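So Beltis started letting a chatbot screen its rental applications in August, and I've been a bit obsessed with it ever since. The tool is called Plukomeo, and it went through 667 applications in its first month — 138 of them got flagged as "low trust" based on how people wrote their emails. How they wrote them! My neighbor got flagged twice and her credit is great.

The city says it's looking into it. I asked Plastlow, the company that makes the thing, what "low trust" means and got a 4-line reply that didn't say. If you've been flagged too, write to me, I'm collecting these.
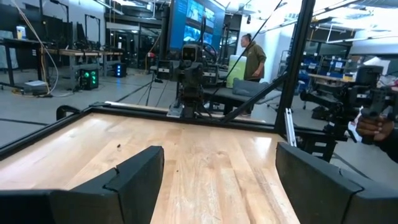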